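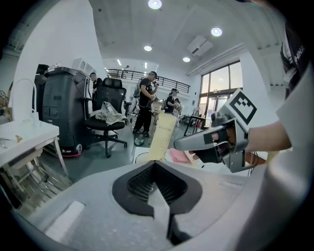

Section 6. Comparing two jaw pads on the Tusetti hand gripper

Before you settle on a pad for a long session, please give both of them a fair try, even if you already have a favorite (we all do!). A tall, pale yellow cylinder with small dark speckles, like the one standing just above the gripper's recess, makes a good first object, and the grid-textured pad is a nice one to begin with.

1. Set the trigger force to 11 and leave it there for both pads.
2. Squeeze and release slowly, 70 times per pad. 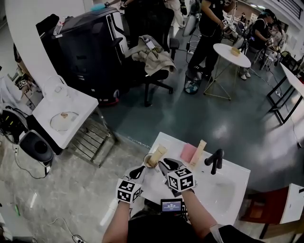 3. Write down every slip as you go, and be generous with your notes; you will be glad of them later.
4. Swap pads and start again from step 1.

Note: Kamonchanok Onsri at Rattanakul likes to rest her wrist between pads, and we warmly suggest the same.

Caution: Replace any pad that has done over 3,000 squeezes. Keep fingers clear of the jaw while the trigger is held.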